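Sorting Small Parts: Our Workshop Stores Project
Student project report, Kistine Technical College
Saturday, January 17, 2026

Our group picked the parts store for our project and we are so glad we did! It sounds like the dull choice next to building something, but small parts are brilliant once you start paying attention to them. Springs, solenoids, hooks, brackets, all of them with their own way of rolling off, tangling up or hiding in a corner.

The store had grown without a plan. The stock list gave 2287 parts under 405 names, and several of those names meant the same thing ("small spring", "spring small" and our favourite, "spring, other"). Most of it came in two lots, one from a closed repair shop in Sarnico and one from Drosa, who make door locks and vending parts. The Drosa lot had the solenoids in it, and those became our test case.

What we wanted to know was whether a smooth metal tray in the middle of a plain white table makes sorting quicker than tipping parts straight on to the bench. We borrowed the idea from the Lo Presti kitchen downstairs, where everything gets portioned out of steel trays.

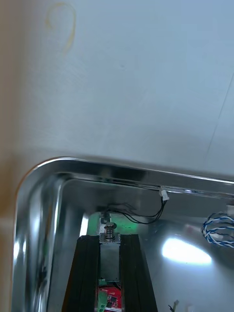
Why do solenoids need more care than other small metal parts?

The plunger and its spring are the weak point. If a solenoid is dropped in with heavier parts the spring can bend, and then the plunger sticks or doesn't come back properly. Ours go in one at a time, body first, with nothing on top of them.

We tried three ways of working. In the first, one person sorted everything by name. In the second we sorted by shape first (long, round, boxy, bendy) and checked the names afterwards. In the third we used shape again but with a label on each bin, so that the next person could carry on without asking. The second way was the fastest, but the third gave the fewest mistakes and was much nicer to come back to after lunch!

Most of the bins are shallow, and we ended up loving that. In a deep box everything sinks and you rummage. We kept the colour the same for all of them and let the labels do the work, with the area written after the bin code.

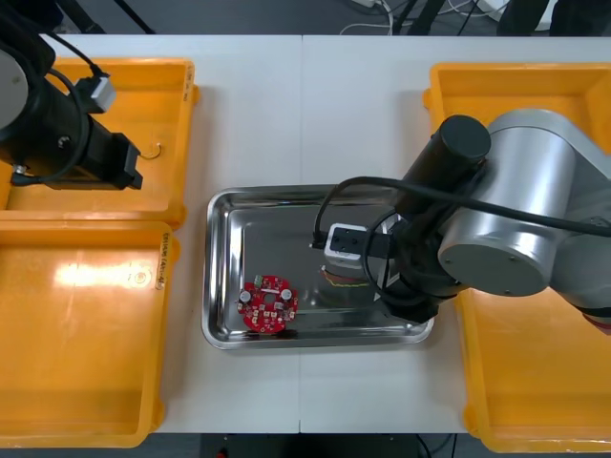 Figure 2. Orange-yellow bins and the steel tray on the white table, with a curled wire hook in the upper-left bin.

By the end we had put 1056 parts through the tray. Wire hooks were the worst by miles, they catch on each other and on springs, and we now give them a bin to themselves. Steel is a bit dazzling under strong lights, so a matt liner is on our list for the July follow-up, along with a proper go at renaming the springs.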